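Kütt Petition Kit — clipboard signature set for local campaigns

Everything you need to collect signatures on paper, in one box. Made for ballot drives, recall efforts, neighborhood petitions to city council. Ships flat from our Lamadville shop.

In the box:
3 hard clipboards, letter size, with pen loop
50 ruled signature sheets, numbered, ten lines each
Cover sheet with blank space for your petition wording
Circulator statement forms
Carry folder with elastic closure

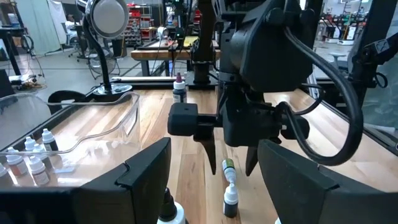 Photo: Rasmus Siliņa / Kütt

Sheets are 80 lb text, takes ballpoint well. Gel pens smear a bit, don't use them if people are signing in a line. Clips are steel — strong, watch your fingers.

Check your state's rules BEFORE you print anything on the cover sheet. Some places want the full text of the petition on every page, some want a set type size. We can't tell you what your clerk will accept. Call and ask, then call again if the form changes. No refunds on sheets you've already printed on, sorry.

Need more? Refill pack is signature sheets only, same ruling, 1000 to a carton. Numbering starts over with each carton so tell us if you want it continued, theres a box for it at checkout.
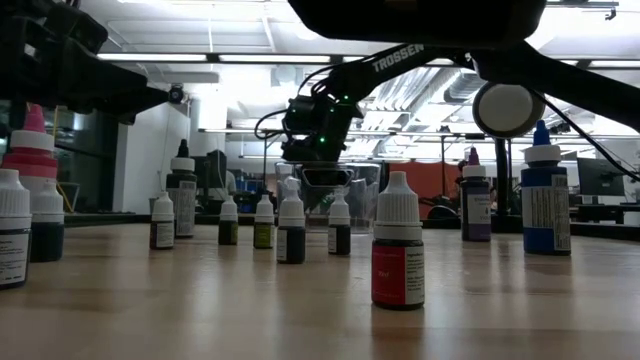 Dropper bottles, assorted caps

New this year: wider address column. Saoirse Hayes ran a library petition with the old sheets and told us apartment numbers didn't fit. Fixed. Old style still avalable till it runs out.

Custom header printing — send wording as plain text, not a scan. Proof comes back by email, you approve, we print. Orders for September filing deadlines should go in early, it gets busy.

Group pricing for parties, unions and tenant associations: write to Theda Ehlers at the order desk. Put your group name in the subject line.

Page updated July 16, 2020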